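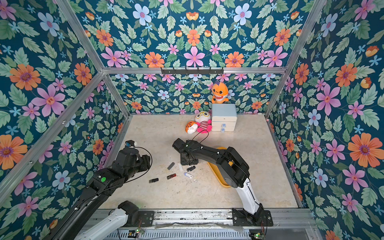
Escrito por Stalura - redactora y única responsable de este blog
04/01/2022

Primer post del año y va de papel pintado, lo siento. Bueno, no lo siento nada.

Llevaba desde agosto queriendo poner flores. Flores grandes, nada de ramitos discretos de casa de la abuela. Fondo azul verdoso oscuro, flores rosas enormes, otras naranjas con el centro morado, hojas verde menta por todas partes. En las tres paredes, el mismo dibujo. Me dijeron que iba a cansar. De momento no me cansa.

El papel salió de Nornano, que cierra a mediodía y no coge el teléfono (fui dos veces para nada). 2,880 en total contando la cola y un rollo de más que ahora no sé dónde meter. Consejo rápido: empezad por la pared del fondo y luego los lados. Yo empece por la izquierda y me pasé una tarde entera cuadrando pétalos. Y comprad la espátula buena, la de plástico raya.

El suelo lo dejé claro, beige con dibujo de mármol. Con tanta flor el ojo necesita un sitio donde sentarse. Pensé en uno gris, lo tuve en casa 8 días apoyado en el pasillo, lo devolví. Frío, muy frío.

El mueblecito blanco de tres cajones va al fondo, pegado a la pared. Tiradores redondos, azules, translúcidos - mi parte favorita, y me costaron 300 de nada en Jaltham, en la caja de restos que tienen al lado de la puerta. Pegan con las flores azulitas y fue de casualidad, yo iba a por bisagras.

Encima del mueble, el peluche naranja de la sonrisa. Debate abierto en casa: tiburón o dinosaurio. Tiene pinchos morados en la cabeza, así que yo voto dinosaurio, pero pierdo la votación siempre. Al lado, en el suelo, el muñeco de gafas amarillas y camiseta de rayas rojas y blancas, con el tigre pequeño apoyado. Quería comprarles un banquito. Otro mes.

Falta usar el colgador negro de ganchos. Sigue sin nada colgado. Tengo ideas: llaveros, una bolsita de tela, las tijeras. O sea, lo de siempre, acabará lleno de cables.

Y lo del medio, pues eso, lo que parecen memorias USB y cacharritos por el estilo. La gris, la negra de la punta plateada, una cosita blanca... Estoy en plena limpieza de archivos y me falta decidir qué va a cada cajón. Mi plan es este: arriba lo que uso cada semana, en medio fotos, abajo lo que no me atrevo a borrar. Solo de fotos repetidas llevo 2,000 borradas, y son todas del mismo viaje a Dambrauskienė, la misma fachada desde el mismo banco, qué me pasaba.

Etiquetas: compré unas de papel y se despegan. Si alguien conoce unas pequeñas que agunten, que lo deje en comentarios por favor.

Me voy que tengo el horno puesto. El próximo día cuento lo de la cola, que da para un post entero.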